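Booking a documentary for one community screening

Our society wishes to show the concert documentary "Ilholm" in a hall with 200 seats. The distributor, Plendel, lists a license for audiences of up to 50. Does this cover us if fewer people attend?

Potgieter
The license normally follows the capacity of the room – ticket sales are not considered. Applicants should request a quotation in writing and state the seating, the ticket price and the running time.

Steteo
We paid 41 dollars for ours. I do not recall which license it was.
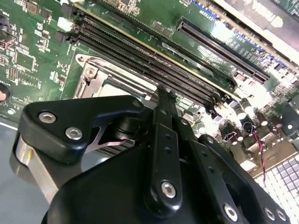
Thandeka Shezi
Capacity may be reduced by agreement. Plendel accepted a signed seating plan from our library, and the reply took 10 days. Music rights for the hall are a separate matter and should be confirmed with the owner of the building.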